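Robotics / Manipulation / Open methods

4.2 Shelf restocking with mixed grasp data

Setup is the same as in 4.1 unless noted. Head camera only, no depth, no wrist views at test time. The policy gets one RGB image plus joint state and puts out a short chunk of arm motions. Training data is the Josau set, 365 teleoperated episodes, all on snack cans, cups and bottles. Aidoo ran most of the collection in December, Zakaria did the labels and threw out 20 episodes with dropped camera packets before we got to the final count.

The shelf boards slope toward the front. This matters more than we expected. A can on its side is a different problem from the same can upright: the contact is along the length, the fingers have to come in from above, and a bad touch can set it rolling toward the lip. We therefor split the start states into upright, lying and mixed. Mixed is the hard one and is what we report unless the text says otherwise.
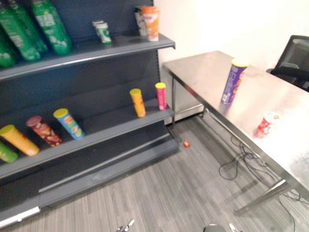 Figure 3. Views from the head camera in the restocking task. Cans both upright and on their sides, part of the stock away from the shelf.

Baselines. Nasutent is the single-stage policy from our earlier work, retrained on the same episodes, same image size. Mahama is ours, two stages: first pick an approach direction, then run the motion chunk conditioned on it. Both trained for 3000 steps per stage, same batch size, no tuning on the test start states. Longer training did not help Nasutent, it started to overfit to the upright cans.

Test protocol: 153 trials per method, start states drawn from a fixed list so both see the same layouts. A trial counts if the item ends up standing on the correct board and stays there after the hand pulls away. Touching a neighbor is fine, knocking it over is not. Operator may stop the arm at any time, stopped trials count as failures.
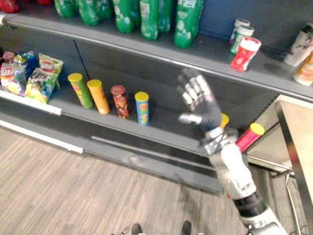
Mahama does better on mixed starts and the gap is almost all from lying cans. On upright only, no clear difference between the two, and we would not read anything into the ordering. Most remaining failures are in the approach, not in the grasp: the forearm comes in low and the fingers close late, or the second stage gets a direction that was right for the can next to it. Crowded rows make this worse. Chip bags are excluded from the scores. Neither method handles them in a useful way and the training set has none.

One more thing on hardware. The two-finger and five-finger end effectors share the first stage without changes, only the motion stage is retrained. We did not test sharing accross arms of different reach. The Plernthorpe layouts (Section 5) use the same boards but a narrower aisle, see there for the collision limits.

Last updated: May 3, 2026

This site uses cookies to remember your reading settings. Accept / Manage preferences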